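Facing up

From the Aluvley Shopkeeping Encyclopedia
Last edited Feb 16, 2025

Facing up (also called fronting, blocking, or just "doing the fronts" if you worked where I did) is the job of pulling stock to the front edge of a shelf and turning it so the printed side looks at the customer. It's most often done in supermarkets, servos and corner shops, usually near closing. I did it for years at the Taklow store and I still do it to my own pantry, so I'm the one who put my hand up to write this entry!

Origin of the term

A "face" or "facing" is one unit of product as seen from the aisle. If you've got chips two across on the shelf, that's two facings, no matter how many are hiding behind them. Facing up is putting those facings back where they belong after a day of people rummaging. Older hands at Taklow called it "dressing", and I've heard "rumbling" as well, though only from one bloke and I suspect he made it up.

Shelving

Most of it happens on gondola shelving, the metal kind with slotted uprights that the shelf brackets hook into. The slots let you shift a shelf up or down without tools, in theory. In practice there's always one bracket that has been in the same spot since the shop opened and won't budge (a rubber mallet helps, and so does swearing). Our bays were from Prendex and had 49 slots to an upright, which I know from having to write the slot numbers on the layout sheet every November when the Christmas range came in.

The back panel is worth a mention too. Pale ones show every scuff. Dark ones hide the scuffs and make bright packaging pop, but a gap in the stock looks like a missing tooth, so you end up fussing over them more.

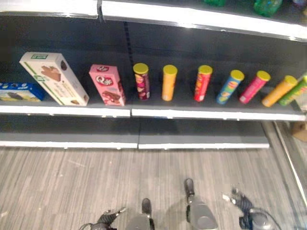

Mixed snack bays are my favourite thing to face, and also the fiddliest, because you've got packets that want to behave in completely different ways. Cans and tubes are a dream. They stand up by themselves, they take up the same width every time, and all you have to do is give each one a twist until the label's square. Boxes are moodier. A tall, thin wafer or biscuit box will tip back the second there's nothing behind it, and you can see the white one here having a bit of a lean against the panel, while even the yellow-lidded cans further along get more tilted towards the right. The usual fix is to put a second box behind the first, or to lay the box flat if you're short on stock and the layout allows it. Some shops won't have a box lying down on any account. We weren't that strict.

Method

Everyone's got their own way, but the one I was taught goes like this. Start at the top left and work across, then drop a shelf and go again. Pull the front unit to the lip of the shelf. Turn it. Bring up whatever's behind it so the row doesn't look hollow, and check the date while your hand's in there. Leave a finger's width between boxes so people can get one out without bringing the neighbours along for the ride.

A bay of seven shelves took me 17 minutes on a good night and 24 when somebody had been through the muesli bars. Bottom shelves are slowest. You're down on your knees and it's darker, and that's where kids put things back (bless them).

Empty shelves

Opinions differ on what to do with a shelf that has nothing on it. One school says spread the stock from the shelf above so the whole bay looks lived in. The other says leave it bare and wipe it down, so the morning crew can see straight away where the delivery goes. I was in the first camp for ages and then came round to the second, mostly after a morning spent undoing my own spreading. The Ene layout guide, which we used for a while, came down on the side of spreading, but only where the ticket strips could be moved as well.

Flooring

You wouldn't think the floor mattered, but ask anyone's knees! Vinyl and tile are standard in food shops because spills wipe up. Carpet turns up in showrooms, training areas and the odd gift shop, and it's much kinder to kneel on and quieter when you drop a can. It's harder to sweep, though, and a streaky pattern will swallow a dropped price ticket whole.
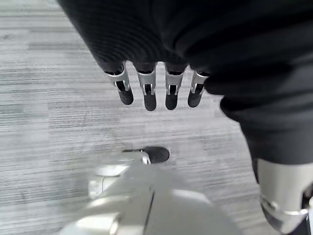

Grey striped carpet, a mix of light and dark streaks.

Plain dark carpet shows crumbs worst of all, in my experience, and a stripe or fleck is more forgiving between vacuums. If you're kneeling on it for a whole shift, get a foam pad regardless.

See also

Planogram
Ticket strip
Stock rotation
Gondola end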